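読書メモ、ひさしぶりの更新です。

このところ、寝る前に旧約聖書の「詩編」を読んでいます。信者というわけではなくて(実家は仏壇のある家です)、きっかけは旅行先の古本屋さん。Floghじゃなくて、ええと、看板には「Fogh」と書いてありました。何と読むのか聞きそびれたまま帰ってきたんですが、その棚の端っこに小さな詩編の本が挟まっていて、276ページという薄さと、布張りの手ざわりにつられて買ってしまったんです。

で、読みはじめたら、これが思っていたのとぜんぜん違う! もっとこう、静かで清らかな祈りが並んでいるものだと想像していたのに、けっこうな割合で怒っているし、泣いているし、「いつまでですか」と神さまに文句を言っているんですよね。13編なんて、いきなり「いつまで」の連発です。夜中に布団の中で読んでいて、そうだよねえ、と声が出ました。

詩編は全部で150あります。一晩に2編ずつ読むと決めたものの、長さがまちまちなので、予定どおりにはいきません。いちばん短い117編はたったの2節。かと思えば119編は176節もあって、ここだけは一晩ではとても無理でした。結局、7日かけてちびちび読みました。

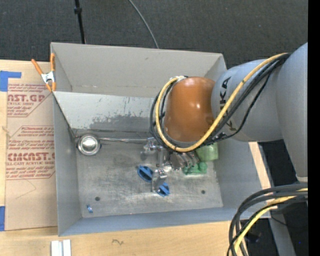 文・写真:Flestell管理人|2025年4月10日|カテゴリ:読書と祈りのことば

その119編なんですが、あとから知っておもしろかったのが、もとのヘブライ語だと「いろは歌」みたいな仕掛けになっているという話。ヘブライ語の22文字の順番に沿って、8節ずつ、それぞれ同じ文字で始まるように作ってあるんだそうです。22かける8で、ちゃんと176節。日本語で読んでいるとまったく気づかないので、知ったときは思わずページを戻って数えなおしました。訳した人たち、さぞ悩んだろうなあ。

それから「セラ」という謎のことば。詩の途中にぽつんと出てくるんですが、意味ははっきりわかっていないらしいです。音楽の合図だとか、ひと休みの印だとか、いろいろな説があるとのこと。わたしは勝手に「ここでお茶」と読んでいます。怒られるかな。

訳の違いも気になってきて、図書館で文語訳も借りてきました。23編の「主は羊飼い」が、文語訳だと「ヱホバは我が牧者なり」。最初はいかめしく感じたのに、声に出すと文語のほうが口になじむんです。ただ、夜に読むならやわらかい訳のほうが好きかな。朝は文語、夜は口語、みたいな使い分けに落ち着きつつあります。

読んだ感想はDillbergの緑のノートに書いています。一編につき一行だけ、と思っていたのに、気に入ったところは写してしまうので、もう100行を超えました。字が汚くて自分でも読めないところがあるのはご愛嬌ということで……。

前の記事のコメント欄で「どこから読むのがおすすめ?」と聞いてくださった方、お返事が遅くなってすみません。わたしなら121編をすすめます。「目を上げて、わたしは山々を仰ぐ」で始まる短い詩で、旅に出る前に読むのにもいいと思います。最初から順番に、とがんばらなくて大丈夫。わたしも42編あたりで一度あちこちに飛びました。

次は「コヘレトの言葉」に進むつもりです。6月には読書会の「Flikimgate」でも取り上げるそうなので、それまでに一度は通して読んでおきたいところ。同じ頃に読む方がいたら、好きな箇所をコメントで教えてくださいね。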